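Review: Zundalo Cell Planner, single-seat license
Posted by Rohani Harahap, 25 Nov 2020

Imard runs a small assembly shop, and our next capital request includes a bench-mounted arm for sorting parts into bins. The request is due in March. Before it goes in, I have to show that the arm reaches every position on the fixture, that the gripper clears what stands next to the bins, and that the bench footprint is one we can spare. The usual way to do this is to rent a demo unit. This time we bought a license for Zundalo Cell Planner and did the layout in simulation first.

This review covers the planner as a purchasing tool. I did not test its controller export, and I have no opinion on it as a training product.

What was evaluated

The test layout is a table with a single arm at the back right and a four-bin sorting fixture laid diagonally across the top. The fixture geometry came from Dulitz, who quoted on the hardware and supplied a solid model on request. The arm is a generic model from the planner's library. I set it to the reach and payload class we expect to buy, with a two-finger parallel gripper. The room, the shelf and the floor are from the library as well.

Installation

The installer is a single download, and the license is locked to one workstation. Moving it to another machine requires a support ticket, which Dhanial, the reseller, answered the same day. There is no floating license at this tier. A shop with engineers on more than one shift should price the network version from the start, as the upgrade path gives no credit for a seat already purchased.

Import was the slowest part of the setup. The Dulitz file arrived as one body, and the planner wants each part that may be touched or moved as its own object. Splitting the bins, the posts and the raised rail out of the base plate took most of a morning. After that, collision shapes were generated automatically. The automatic shapes for open containers are wrong by default: the planner closes the top, and the gripper then reports contact with thin air. The setting that fixes this is labeled "hollow" and sits under the material tab, where I would not have looked for it.
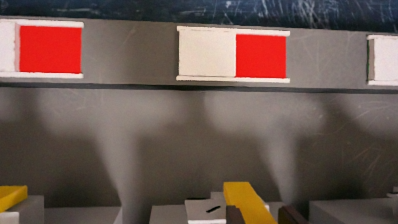 Contact settings have a large effect on the result and should be fixed before anyone starts comparing arms. I left friction at the library default for painted metal and raised the solver rate one step. At the stock rate, thin parts vibrate when the fingers close on them. At the higher rate they hold still, and playback on our workstation drops below real time. A run that would take a minute on the floor took longer than that to compute. For budget work this is acceptable. For anyone planning to generate large numbers of cycles, the workstation has to be part of the quote.

Reach study

The reach tool colors the work surface by how comfortably the arm can get to each point with the tool straight down. With the base at the rear corner, the near bin and the far bin were both in range, but the far bin put the wrist close to a joint limit in several of the approach angles I tried. Moving the base forward solved that and created a second problem, in that the elbow then swung over the aisle. I kept the rear position and rotated the fixture instead. The change costs nothing and would have been hard to find on a rented unit bolted to someone else's bench.

Shelf clearance was checked in the same pass. The planner treats wall furniture as an obstacle if told to, and this has to be switched on for each item. It is off by default. A buyer who misses that setting could approve a layout in which the arm passes through a shelf.

Gripper clearance

This was the check I cared about most. The posts stand close alongside the bins, and a finger set that is too wide will foul them before it gets down to the work. The planner lets you swap finger geometry without rebuilding the path, and it logs the minimum distance for each pair of objects on every run. I tried the short and long fingers from the library. The long ones gave more room above the rims and less room sideways when the wrist was turned. The short ones did the reverse.

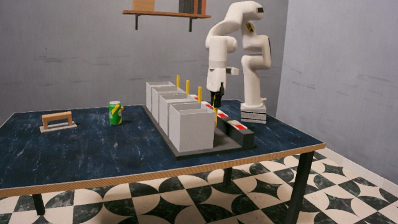

The distance log exports as a plain text table. Column headings do not repeat, and the units are given once at the top, so a log cut into pieces loses them. I would still take this format over the report generator, which produces a document with a cover page and very few of the values an approver will ask for. Our request includes the raw log as an attachment and a one-page summary I typed by hand.

I also left loose items on the table during the clearance runs. A real bench collects things, and a drink can is a fair stand-in for whatever an operator sets down. The planner keeps such items as free bodies, so a careless path can knock them over. The log records this as a contact but not as a fault. I would like an option to treat it as a fault.

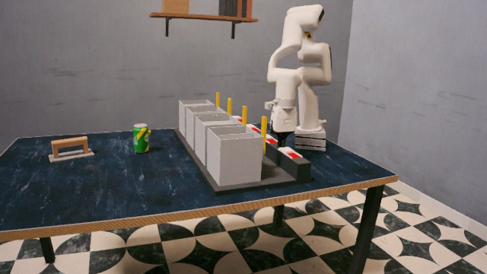
Fixture at an angle on the table, arm at the back edge, fingers pointing down near the front striped block.

Cameras

Any number of views can be saved with a layout, fixed to the room or to the wrist. Fixed views are useful for discussion with people who do not read drawings. Wrist views are more useful for deciding whether a camera is worth adding to the order. In our case the wrist view loses most of the fixture once the tool is low, and I have added a fixed camera and mount to the request as a separate line.

Surface finish in the library is better than it needs to be. Tabletops come with scratches and floors come with patterns. These can be turned down, and playback is slightly smoother when they are. I left them on for the review meeting and off for the rest.

Effect on the budget

I logged 41 hours from installation to finished request, including the split of the fixture model and one false start with the base position. Entered at our internal rate, those hours are a larger item than the license. Anyone presenting this tool to management as a saving should put the labor in the same table.

Against that, the study changed these lines in our request:

Arm: one reach class smaller than the first quote.
Bench: existing bench retained, new base plate added.
Fingers: two sets, short and long, to be decided on the floor.
Camera: fixed, with mount, new line.
Fixture: Dulitz quote unchanged, install angle noted on the drawing.
Demo rental: removed.

The smaller arm accounts for most of the difference. The rental line was modest to begin with.

Limits

The planner does not model cable routing at this tier. Air lines are also absent, and a vacuum tool would need its own check. Cycle time estimates assume library acceleration values, and the help file says to replace them with the manufacturer's data before quoting a rate. I did not have that data for the final arm, so our request states reach and clearance only and gives no parts-per-hour number. Payload checks are static.

Support documents are uneven. The reach tool is covered well. The collision settings are covered in an older manual whose menu names no longer match the program. Dhanial sent a corrected page when asked.

Rating

4 out of 5 for layout and clearance work on a single bench. The missing point is for the default collision settings on containers and wall furniture, both of which can produce a clean report on a bad layout. I would buy the seat again for a second cell. For a line with several arms, ask for a trial of the network version and check playback speed on your own hardware before signing.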